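Prallo Home Energy Monitor: two months in

I put the Prallo on our breaker panel in September, mostly to find out why our bill in Bostport kept climbing after the switch to a heat pump. The clamps went on in 21 minutes (my neighbor Oratile Modise held the flashlight, thank you!) and the app found them right away.

So far it has logged 1166 kWh, and wow, the water heater is a hog. I moved it to overnight hours, when our utility says the power mix has more wind in it, and the evening peak on my graph is way flatter now. The old Lilley meter I had before never showed me anything that useful.

What bugs me? The carbon estimate only updates every 2 hours, and it uses a regional average, so on a windy night it can't tell you much. Solar folks should also know the export readings need a second set of clamps, sold separately, grr.

Still, I'd buy it again, and my sister over in Rutherford has already ordered one for her place.

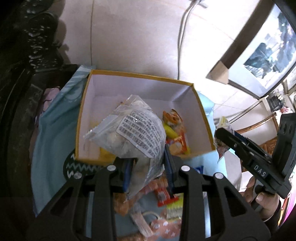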